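Workshop Tips: Software for a Robot Arm That Works Inside a PC Case

These tips come from our small workshop in Salthorpe. We write the control and vision programs ourselves, and the slow part was always the planning.

1. Give every cable a "do not enter" volume
Do not try to model the exact shape of a wire. Draw a fat box over the whole bundle and let the planner go over it. In our first map we forgot one loop of wire, and the planner was very happy to pass through it.

2. Limit the speed in software, two times
Our limit above the case is 30 mm per second. It is written in the motion program and again in the safety settings of the arm. If you change one, change the other the same day.

3. Calibrate the wrist camera on the real table
A calibration made on a desk is not valid after you move the arm. We take 600 frames and throw away the blurred ones.

4. Find the blue plastic first
In a dark case, the blue parts at the drive bay are easy to separate by color. We locate them, then compute the motherboard position from there. Silver metal gives reflections, so keep the exposure short.

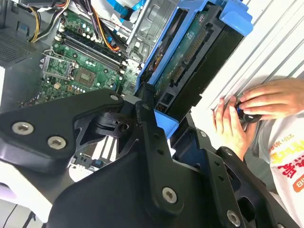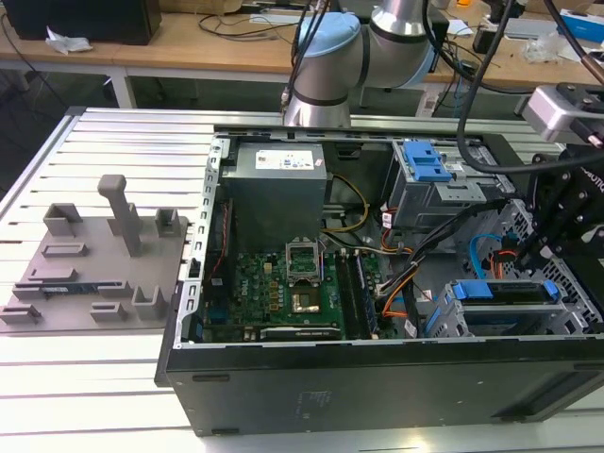

Both views have the blue plastic and the green motherboard in them, so they are good for checking the color thresholds.

5. Name your log files by task
Write the task, the tool and the program version in the name. We had 1,908 files called "test" before December, and I still open some of them to see what is inside.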